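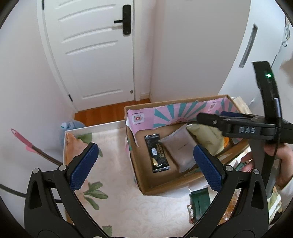 Eler's new good-practice guide for hand-held gripper recording reached members in December, and the covering letter promises "consistency across sites." I have read it twice and I'm still waiting for the part that would deliver it.

The guide has 20 clauses. The ones on equipment are fine. Check the finger pads for wear before each session, tighten the pins, make sure both units keep the same clock. Anyone who has lost a morning's work to a drifting clock will sign up to that. Clause 5 is where it starts to wobble. It says household tasks should be recorded "in representative domestic conditions," then leaves the word representative to do all the work. One site will read that as a real kitchen table with a patterned cloth and a box of crinkly food packets. Another will read it as a bare bench with wooden blocks on it. Both can tick the box, and both will.

Shiny packaging deserves more than the single line it gets. Foil and clear plastic throw highlights, soft pouches change shape every time they are picked up, and one packet often hides half of the next. The guide asks for "adequate visibility of the object." Adequate to whom? The person holding the handle has a very different view from the camera.

Then there is the figure of 500 recordings per task, after which a site may call the task "covered." No source is given. Natsumi Uchida, who runs recording at Biritdale, asked the drafting group where it came from and was told it reflected "general experience." Her own suggestion was to drop the total and require 4 different room layouts for each task, with the failed attempts kept and marked as failed. It went into an appendix, where it is optional.

Grurkurico has already said it will put the guide's name on its product sheets from the spring. Tamošiūnaitė is holding off until there is some kind of outside check, and for now I'd side with them. Comments on the draft go to Eler's standards desk, and clause 5 could use plenty.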